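Paper Cup Contest Raises $2,000 for Bascombe Dog Shelter

A paper cup building contest in the lobby of the Ikeda Building raised $2,000 for the Bascombe dog shelter in May. The money will go toward new fencing for the shelter's outdoor run, which was damaged by a falling tree over the winter.

Fifteen teams took part, with 4 people on each team. Every team paid an entry fee and was named after a dog breed, drawn from a bowl at the door. The names were written on folded cards and set out on the tables before the first round started at 6 p.m.

Teams worked with plain white paper cups and nothing else. Tape, glue and scissors were not allowed. Builders could bend, fold or flatten the cups by hand, and the rules left them free to work standing, sitting or away from the table.
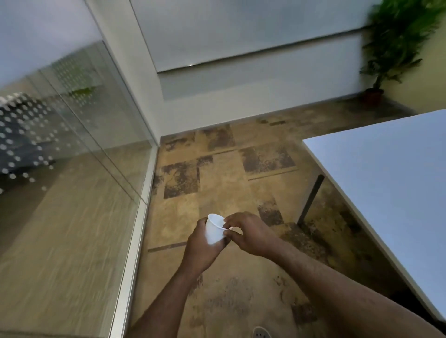 The rolled rim is the stiffest part of a paper cup, and several teams spent the practice period deciding what to do with it. Some opened it up so that one cup could slide farther over the next. Others left it alone and relied on weight to keep their stacks in place. Cups that were crushed or torn could be swapped for new ones at the front desk, with a ten-second penalty for each swap.

The evening had three rounds. In the first, teams built the tallest tower they could in 15 minutes. The second was a relay in which one person at a time moved cups across the table and set them down upright. In the last round, each team had to make a span between two standing cups and load it with coins until it gave way.

"The tower gets the most noise from the crowd, but the bridge usually decides it," said Tatsuya Fukuda, who organized the contest and kept the scores. "People who are ahead after two rounds tend to rush it."

The Dalmatian team had the tallest tower of the night, though it came down a few seconds after it was measured. A tower has to stand only until the tape is read, so the height counted.
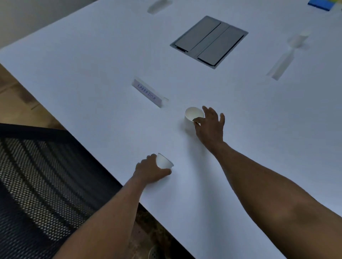

Scores were close going into the final round, with four teams still in a position to win. The Beagle team took first place with a span that held 99 pennies. The Dalmatian team finished second and the Whippet team third. The winners received a bag of coffee each from Dokby, a café on the ground floor of the building, and their team card will hang in the shelter office until next year.

Lultelov, a packaging supplier in Bascombe, donated the cups. Those that were still in good shape were boxed up for use at the shelter's adoption days, and the rest were collected for recycling.

Fukuda said the contest would return to the same lobby next spring. He plans to add a separate session for children under 12, with shorter rounds and lower tables. He would also like to drop the penalty for swapping cups, which led to two disputes this time.

The shelter expects work on the fence to begin in the next few weeks. The outdoor run will be closed while the posts are replaced, and dogs will be walked in the field behind the parking lot. Visiting hours will stay the same. Sign-up sheets for next year's contest are at the shelter's front counter.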